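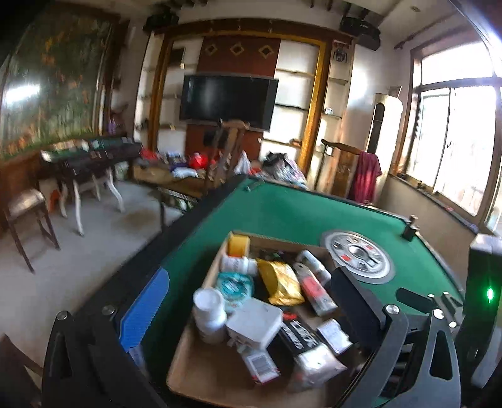

How do I get the felt on a game table flat again after something heavy has been sitting on it?

Take the weight off, brush the nap in one direction with a soft brush, leave it overnight, and only then try a little steam from a distance if the mark is still there.

Ticket 2695
Product: Worndale square game table, green felt, black border
Opened by: Edivaldo Brito
Status: Solved

Edivaldo Brito wrote:
Hi! First, I love this table. We play on it most nights and the rest of the time it's where everything in the house gets sorted. Right now I'm going through all our bathroom and cabinet stuff, bottles and little cartons and packets, and it's been going into a cardboard box on the felt. Before that I had a much heavier box of books in one spot for most of November, and when I lifted it off there was a square dent with sharp corners. Cards catch on the ridge when you slide them. Is the felt ruined, or is it the padding underneath?

Lemmont Support wrote:
Hi Edivaldo, glad the table is getting so much use! A dent with crisp corners is usually the nap and the foam pressed down together. Please press the middle of the mark with your thumb and let go. Does it spring back? Also run a fingernail along the ridge and tell us if you feel any threads broken or lifting.

Edivaldo Brito wrote:
It springs back, slowly. No broken threads that I can find. One corner feels a bit stiff, like something dried there. Could be hand lotion, I had a leaky one in the pile.

Lemmont Support wrote:
Great news on the foam. Do the stiff corner first, before any steam, or the heat can set it.
1. Dab with a white cloth dampened with cool water. Blot, don't rub.
2. Let it dry fully.
3. Brush the whole dent toward one side of the table, then back.
4. Leave the table clear overnight.
Please skip spray cleaners.

Edivaldo Brito wrote:
Did all that last night, finished by 9:30. I used the Tanguy brush I have for suede shoes (a clean one!). The stiff spot is gone, totally gone. The dent is maybe half as deep. Two of the corners still show in side light. OK to steam?

Lemmont Support wrote:
Yes, go ahead. Hold the steamer a hand's width above the felt and keep it moving. Stop after 30 seconds, brush, let it cool, and check before a second pass. Keep the steam away from the black border. 2 passes is the limit in one day.

Edivaldo Brito wrote:
It worked!! One pass on my little Floltora steamer and a second one after lunch. I dealt a full deck across it and nothing caught. You can find the corners if you get your face right down to the felt and know where to look, but I'm thrilled.

Follow-up: can I keep using it for sorting?

Lemmont Support wrote:
Sure, light boxes for an afternoon are fine. Put a folded towel or a board under anything heavy, and cap or bag the bottles. We'd move the box off overnight.

Edivaldo Brito wrote:
Towel it is. Please close this, and thanks!

Closed by Lemmont Support. Cause: long-term weight, dried residue on nap. No parts sent.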